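**Loston, November 21, 2020** – Orange soda fans, the bottle table is back! The Sesari community room opens its fall drinks tasting this week, and the white tabletop is already in use. Last year people were still chatting over their cups long after closing, so this time the room stays open until 6.

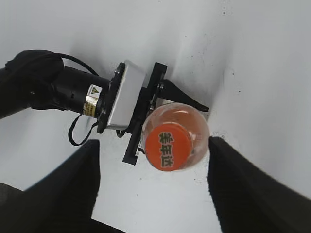 Tastings run for five afternoons, with three orange drinks on the list each day and a fresh pitcher of water between rounds. You score each one for fizz, sweetness and that real orange smell (the hardest one to get right!), then drop your card in the box by the door. Entry is $2, and kids get in free with a grown-up.

Starnska Hall is lending extra chairs, and the Vainio bakery next door will bring plain crackers, which were a huge hit last time.
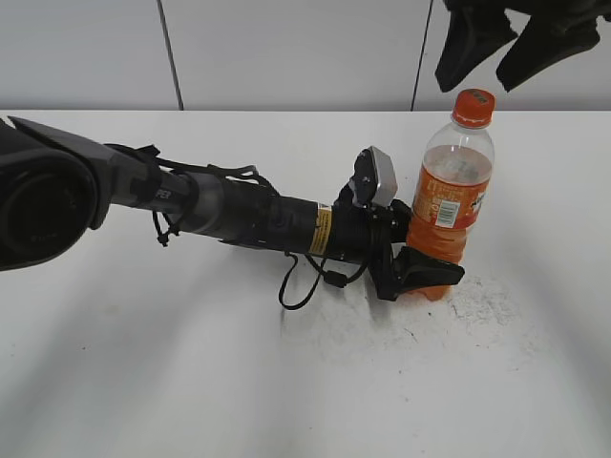
*Orange drink in a clear plastic bottle with an orange screw cap, on the white tabletop.*

Empty bottles can go in the recycling bins out back. Bring your own cup if you have one, and come thirsty!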